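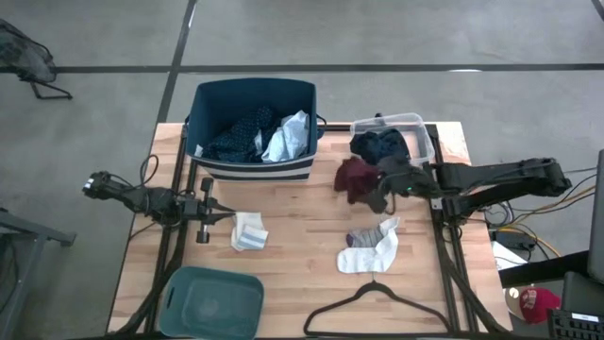
Storage bins and clothes on the butcher-block table.

About Milurora

Hi, I'm Mahsa Ebrahimi and I run Milurora, a clothing mending and alterations service in the suburb of Dokness. If you've got a favourite jumper with a hole in the elbow, or trousers that fit beautifully three winters ago, you've come to the right place!

I learnt to sew from my aunt, who did bridal work and had no patience at all for a crooked hem. I spent years at Guillot, a tailoring firm in the city, mostly taking in suit jackets (I can still do a sleeve lining half asleep). I loved the people but I kept getting asked by friends to fix ordinary things -- school uniforms, pyjamas, a grandad's cardigan -- and that turned out to be the work I looked forward to all week. So in February I handed in my notice and started up on my own, and I haven't missed the commute once.

These days there are 3 of us. Most of what we do is darning, zips, hems and patches, in whatever colour you fancy. Visible mending is very popular at the moment and I'm all for it, but if you'd prefer nobody ever knew, we'll match the thread as closely as we can and keep it quiet. Knits take the longest. Please wash everything before you drop it off, and pop any spare buttons in a little bag with your name on it.

We don't do leather, wetsuits or curtains over 2 metres. For leather I send everyone to Tultness, the boot repair place near the station, and they send me their torn coat linings, so it's a good arrangement all round!

Since we opened we've finished more than 266 jobs, and my favourite is still a flannelette dressing gown that came in with one pocket and went home with two. On the first Saturday of the month we run a beginners' darning morning as well. Bring your own socks and I'll put the kettle on.

This site uses cookies to remember your preferences. Accept | Manage settings

© Milurora, Dokness | Contact us | Back to top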